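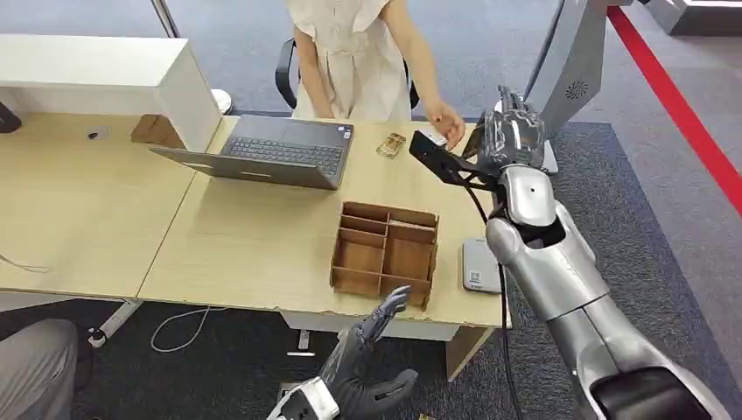
A light wooden desk with its laptop and divider organizer, the furniture at the centre of Insaurralde's desk-tidying program.

FOR IMMEDIATE RELEASE
December 23, 2022

Insaurralde asks office workers to finish the year with a desk they recognise

Insaurralde, the workplace organizing studio, has wrapped up the first season of Jumemeo, its program for people who own a desk and would like to see it again. Since June, 308 desks have been enrolled. Their owners surrendered 2375 pens, of which 706 could write.

The method is modest. Each desk gets one divided organizer, one laptop and a patch of bare surface in front of the chair. Everything else must apply for a position.

"People expect a system with colours and a manual," said program lead Kyriaki Mitsotakis-Vlachou. "We give them a box with compartments and ask them to put things in it. Some have needed a follow-up visit."
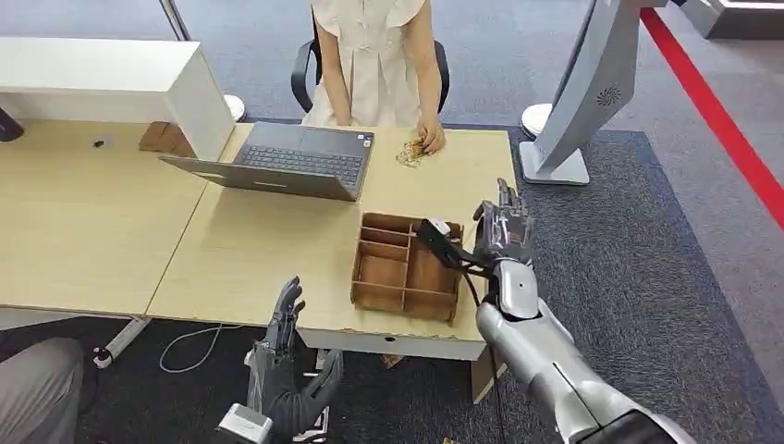
Snacks remain the program's greatest diplomatic challenge. Wrappers may stay on the desk until the end of the working day, a concession won by the accounting department at Skollix after roughly 2 hours of talks. Crumbs in the keyboard are considered a private matter.

Participants keep their organizers, including the cardboard ones, which Insaurralde had intended as a trial version until several offices declined to give them back.

A second season opens in the new year with Diletti, whose staff have asked for advance warning. Registration is through the Insaurralde front desk, which has been tidied for the purpose.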